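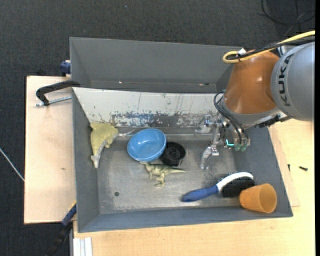

# Chapter 6: Where the Examples Come From

Before the network, before the loss curve, before anyone argues about batch size: somebody has to fill a bin and let an arm reach into it. Over and over. That is this chapter.

Most students want to skip it. Don't. In the Prendthorpe lab course we get more stuck projects from bad examples than from bad models, and the bad examples take longer to find.

## 6.1 What counts as one example

Start small. One *attempt* = one reach into the bin, one close of the fingers, one lift. What gets stored for each attempt:

- the view of the bin before the arm moves in
- the command that was sent (where, what angle, how far to close)
- the views on the way down
- the result, held or not held

Four things. If one is missing the attempt is thrown out. Not patched, not guessed at. Kanokwan Bunnag ran the first Okari collection and kept the half-complete attempts "for later," and later never came, they just sat on the disk and got mixed into a training set by accident. Two weeks lost.

Failed grasps stay in. This confuses people every year. A miss with all four parts stored is a perfectly good example. The system has to learn what a bad reach looks like, and it can only get that from bad reaches. Early on nearly everything is a miss. Fine. Keep going.

## 6.2 What to put in the bin

Mixed stuff. Things from a kitchen drawer, a toy box, a bathroom shelf. A bowl, a hairbrush, a plastic dinosaur, a cup on its side. You want:

- round things that roll when touched
- thin things that hide against the floor
- shiny or clear things (hard for the camera, hard for everyone)
- things with a handle at one end and all the weight at the other
- at least one soft thing

Different sizes, but nothing wider than the gripper opens, unless you are collecting refusals on purpose (see 6.5).

Crowding matters more than variety. Six objects touching each other teach more than 15 spread out neat. A cup leaning on a brush is a different problem from a cup alone: the fingers come down for one and hit the other. When students load a bin by hand they tidy it without noticing, handles all one way, gaps between everything. Dump it in from a box. Then leave it alone.

And swap the set. Same objects all afternoon and the model learns those objects. Our rule at Undonum was a full change after 190 attempts, which was picked by Uthai Inthanon on the first day and then never revisited. It works well enough. Pick a number, write it down, stick to it so runs can be compared.

## 6.3 Two bins or one

Two, if you have the table space. Objects picked from one get dropped in the other, then the arm turns round and works back. No person needed to reload between attempts. With one bin you drop back into the same pile, which is simpler, but the pile drifts to the walls and corners and you spend the evening pushing things back to the middle.

Corners are a real problem with either setup. An object flat against a wall leaves no room for the second finger. Slanted walls help, things slide back down. They wear, too, so check the surface every so often, and write it in the log when you replace or repaint a panel, as the camera sees that as a new background.

Clamp the bins. Then check the clamps. A bin that has crept over by the width of a finger makes every stored command slightly wrong, and you won't see it in the pictures unless you lay the first one over the last.

## 6.4 Before you press start

Short list, tape it to the table:

1. Arm parked, gripper open, empty.
2. Floor of the bin checked for bits. Crumbs, caps, broken plastic.
3. Loose screws off the table and into the tray.
4. Cables and hoses free through the whole reach, incuding the far corner.
5. Lights set to the marked level. Blinds down.
6. Camera test shot saved with the run.
7. Stop button in reach of whoever is sitting there. Someone is sitting there.

Skipped number 5 in October, the sun came round at 4 p.m. and the last third of the run looks like a different lab. We kept it, labeled it, and it ended up useful for testing. But that was luck and a good log entry.

## 6.5 Who decides it was a success

Looks easy. Isn't. Fingers not fully closed after the lift, so something is between them, so: held. Except when it's two objects. Or a brush hanging by three bristles that falls off on the way over. The Zelenák rule, which we will use from here on, checks twice, once at the top of the lift and agian just before the drop. Both have to agree. If they dont, the attempt goes in a seperate folder and a person looks at it.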